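Two arms and a bunch of fake flowers

In a shared workshop at the back of a former printworks in Lendinley, a small group of members has spent the better part of a year building a two-armed machine to arrange artificial flowers. It is slow, it is fussy about stems, and it has used up most of their spare evenings.

The idea came from Suryani Kusuma, who used to dress tables for weddings and kept her stock of silk-type flowers in the workshop store. She wanted something that could pick up a stem, hand it across and put it in a holder. Slamet Menon, an electrician by trade, had already been looking for a reason to buy a second arm.

"I thought it would be a summer job," he says. "We started in August and by Christmas we could pick up a pen."

The arms stand at opposite sides of a white table so that both can reach the middle. Most runs begin with the flowers laid flat and heads up the table. Leaves that have come off their stems are left where they fall, as the software has to learn to ignore them.

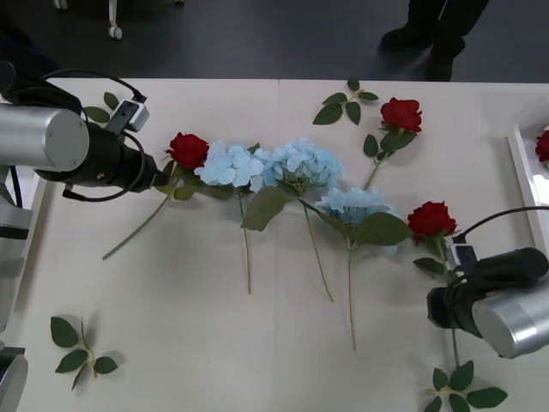
Roses and hydrangeas laid out between the two arms at the Lendinley workshop.

Roses were the first flowers they tried. The stem is thin and stays more or less straight, and the head is light enough not to swing. Hydrangeas have given far more trouble. The head is wide, it catches on its neighbours, and the weight is all at one end. If the grip is too low the whole thing tips over.

Aleksi Salminen writes the software, which the group calls Rodatum. It works from an overhead view to choose a flower and a close view from the wrist to finish the grip. The overhead view is good at finding colours. It is much less good at deciding which stem belongs to which head when two are touching.
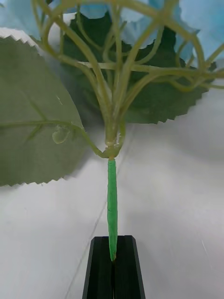 Orsolya Lengyel

The close view has its own problems. From the wrist, a hydrangea is mostly branches, with the petals up behind them and big leaves on either side. The part the fingers need is a short length of bright green wrapped stem under the joint where the leaf stalks meet. Salminen's first version kept choosing the branches, which are also green, and the fingers closed on the wrong thing or on nothing.

He fixed it by labelling pictures by hand, 1384 of them, over one winter. Kusuma did a share of these at her kitchen table and says she now sees stems when she shuts her eyes.

The money has been kept down. The group set a limit of £2000 for everything except the arms, which Menon bought second-hand from a packaging firm that was clearing out. The biggest single cost after that was cable. Long runs snagged on the table edge, so they were replaced with shorter ones looped over the top of each arm.

A full transfer, from table to holder, takes 40 seconds when it goes well. Kusuma can do it in two. She does not mind. Her wedding work has mostly stopped, and what she likes is the evening when the machine is left to run and the rest of them sit with a pot of tea and argue about finger pads.

The present pads are black and come to a blunt point. Menon wants to try a softer set on the right arm only, to compare the two. Salminen would prefer that nothing was changed until the handover works, as every new pad means going back over the grip settings.

The handover is the next job. One arm has to let go at the moment the other has hold, and at present it lets go early more often than not. They plan to show it at the workshop's open evening, with roses only. The hydrangeas will stay in their box.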